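Tatholm Brushed Cotton Fitted Sheet

Product code 462 - single, small double, double and king

I've been selling bedding under the Nidus name for nine years now, and this is the sheet I get asked for more than any other (my sister has bought it four times, and she pays full price!). It's a soft brushed cotton from our Tatholm range, warm enough for winter but not so thick that you'll be kicking it off in August.

I sleep on the double at home. The elastic goes all the way round, so it stays put even on our old mattress, and the corners are deep enough for a topper as well. It does come up a little snug out of the packet - give it one wash and it relaxes nicely.

Colours: pink check, blue check, oatmeal, plain white. The oatmeal is out of stock until August, sorry.

Washing: 40 degrees with similar colours. Tumble dry on low if you must, though I peg mine out. Please wash the pink on its own the first time, as it can let go of a bit of colour. You might find some fluff in the filter for the first couple of washes, and that soon settles down.

Matching pillowcases are sold in pairs, product code 202. Noreen Mughal in our packing room can put a sheet and pillowcases together as a gift if you leave a note with your order, and she does a lovely job with the ribbon.
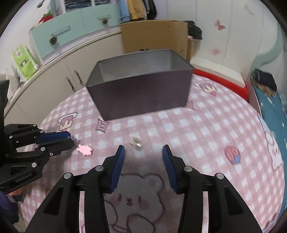 Pink and white check.

If you're stuck between sizes, measure the depth of your mattress with the topper on and drop me a line before you order. Returns are fine within 30 days as long as the sheet hasn't been washed.

Page updated 2025-07-01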